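Speaker notes — "The Folding Table Talk"
Trondement community hall, Thursday, 7 p.m.

Start without slides. Ask who has a folding table at home. Then ask who has pinched a finger in one. Wait for the hands, let people laugh, get going.

I love these tables! Say so early. A narrow table with thin metal legs is the most useful piece of furniture I own. Mine has been a sewing desk, a buffet, a seedling bench and, for one whole August, the only place in the apartment to eat.

Part one: size

Most people buy too wide. Mine is a Skollen, 72 inches long and narrow enough to reach across from a chair. You can seat people down one side and still get past behind them. Hold up the tape measure and stretch it out to 72. People never picture it right until they see it (get someone in the front row to hold the other end).

Leg room: look at where the crossbar runs. A bar down near the floor is a footrest. A bar halfway up is a bruise on the shin. Tell the Akyol story here if there's time — short version, leave out the part about the soup.

Part two: the top

Pale tops show every coffee ring and I still prefer them. They bounce light around a small room and you can find a dropped needle. Wipe with a damp cloth, then a dry one. For the edge band, go gently. Once a corner chips, water gets in under the surface. A dab of matching paint or clear nail polish will hold it for years. Pass the Cluvia sample board around now. It has three chipped corners, two mended. Let people feel the difference with a thumbnail.

Part three: moving it

This is the bit everyone came for, so slow down. I see people grab one end and drag. It scrapes the floor and it works the leg joints loose, and those joints are all you've got!

Two-handed grip, hands well apart. Fingers under the rim, thumb on top. Bend the knees a little, feet staggered, one forward and one back. Get close to the table before you lift; reaching is what hurts your back. With a helper at the far end, agree on who says "lift" and who says "down." It should be the same person both times.

Then set it down and test for wobble: one palm flat near a corner, light push, next corner. If it rocks, turn the whole table a quarter before you start folding up cardboard. Floors are worse than tables, nearly every time.

Pictures go up together. Leave them on screen while people try the grip on the two hall tables. 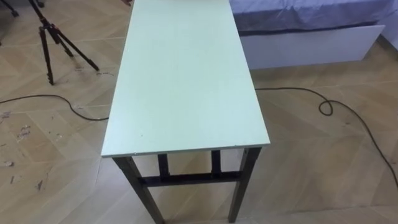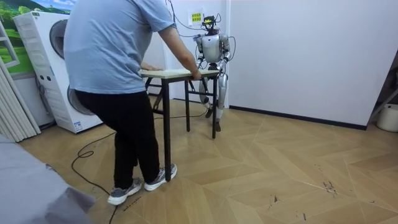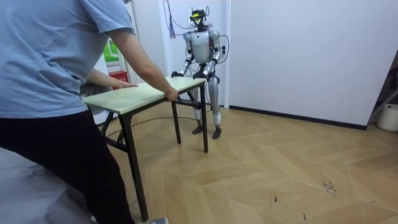 Point out the black leg frame in the first one, with its H-shaped brace. For the other two, talk hands: both hands on the top, and in the last one the fingers of the right hand curl under the rim while the left lies flat.

Questions. Last time one came from the back row before I'd even asked: a listener wanted to know what to do with a table that has to go down a flight of stairs, and said "we always carry ours open and it always hits the wall." Fold it first, latch or strap the legs, and carry it on its long edge with the top facing the wall. The listener said the strap was the part they'd been missing, and that theirs had lost its latch years ago. Bring the spare strap and show how it goes around twice.

Handouts are on the chair by the door. Tables need to be back against the wall by nine.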